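Häufige Fragen zur Anreise und zum Aufenthalt im Naturpark Brukesach

Wann ist der Park geöffnet?
Die Wege sind ganzjährig zugänglich. Das Besucherzentrum am Südeingang öffnet um 9 Uhr und schließt um 17 Uhr, von Mai an um 18 Uhr. Donnerstags bleibt es geschlossen.

Was kostet der Eintritt?
Für Fußgänger und Radfahrer ist der Eintritt frei. Wer mit dem Auto auf der Panoramastraße fahren will, braucht eine Tageskarte für 18 Euro. Sie gilt für das Fahrzeug mit allen Insassen.

Wie lang ist die Panoramastraße?
Die Strecke vom Südeingang bis zum Aussichtspunkt Parry misst 23 Kilometer. Es gibt keine Tankstelle. Die letzte Möglichkeit zum Tanken ist der Ort Zanum, kurz vor der Einfahrt. Bei Schnee wird der obere Abschnitt gesperrt.

Kann ich im Park übernachten?
Ja, auf dem Zeltplatz Tresex. Er hat 75 Stellplätze, davon zwölf für Wohnmobile. Strom gibt es nur an den Wohnmobilplätzen. Reservierungen nehmen wir telefonisch oder am Schalter an, für Feiertage empfehlen wir eine frühe Anfrage. Wildes Zelten ist im gesamten Gebiet verboten.

Darf mein Hund mit?
Auf allen Wanderwegen ja, an der Leine. In der Kernzone östlich des Flusses sind Hunde nicht erlaubt - auch nicht im Rucksack oder auf dem Arm.

Gibt es geführte Wanderungen?
King-fai Lui führt samstags um 10 Uhr zum Aussichtspunkt Parry und zurück. Die Tour dauert vier Stunden und überwindet 176 Höhenmeter. Feste Schuhe sind Pflicht. Kinder unter acht Jahren können leider nicht teilnehmen.

Wo bekomme ich etwas zu essen und zu trinken?
Am Südeingang gibt es einen Kiosk mit Kaffee, Suppe und belegten Broten.
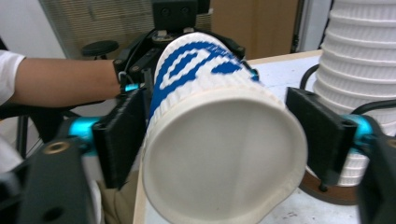
Im Park selbst wird nichts verkauft. Trinkwasser kann am Zeltplatz nachgefüllt werden, im Winter ist die Leitung dort abgestellt.

Habe ich unterwegs Handyempfang?
Am Südeingang und am Aussichtspunkt meistens, im Tal dazwischen kaum. Laden Sie die Karte vor der Abfahrt herunter oder nehmen Sie am Schalter eine gedruckte mit.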